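12월, 밤 11시

하루 종일 상자 정리를 했다. 정리라고 쓰고 보니 좀 거창하다. 한 상자에서 꺼내 다른 상자에 넣었을 뿐이고, 상자 수는 아침이나 지금이나 그대로 12개다.

제일 마음에 든 건 회색 금속 통이다. 옆면이 비스듬해서 뭘 넣어도 가운데로 미끄러져 모인다. 나사든 영수증이든 결국 바닥에서 만나니 분류할 필요가 없다는 핑계가 생긴다. 안쪽 벽에는 긁힌 자국이 가늘게 나 있는데, 밝은 나무 상판 위에 올려 두니 그것도 제법 연륜처럼 보인다. 내 얼굴에도 이런 조명이 필요하다.

저녁에는 Milstead에서 온 청구서를 찾느라 방금 정리한 상자 3개를 도로 엎었다. 2,674원짜리 청구서였다. 찾는 데 쓴 시간을 시급으로 치면 그냥 두 번 내는 편이 쌌을 것이다. 청구서는 냉장고 옆 달력 뒤에 있었다. 거기 둔 사람은 물론 나다.

내일은 서랍 차례다. 서랍은 4칸인데 맨 아래 칸은 작년 봄부터 안 열린다. 안에 뭐가 있는지 모르니 정리된 것으로 치기로 했다.
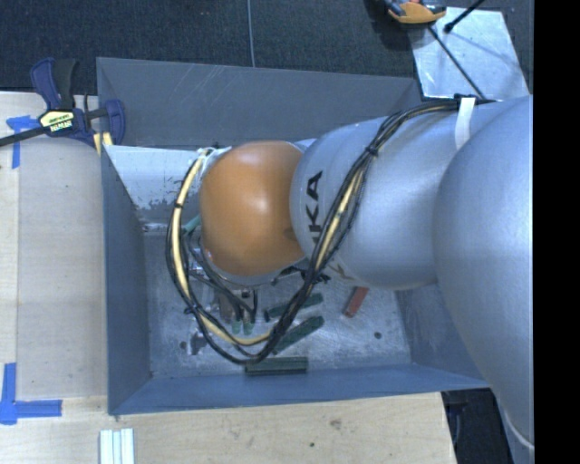 그래도 맨 위 칸만은 꼭 비울 생각이다. 건전지와 고무줄이 한데 엉켜서, 가위를 꺼내려면 가위가 필요하다. 일단 자고.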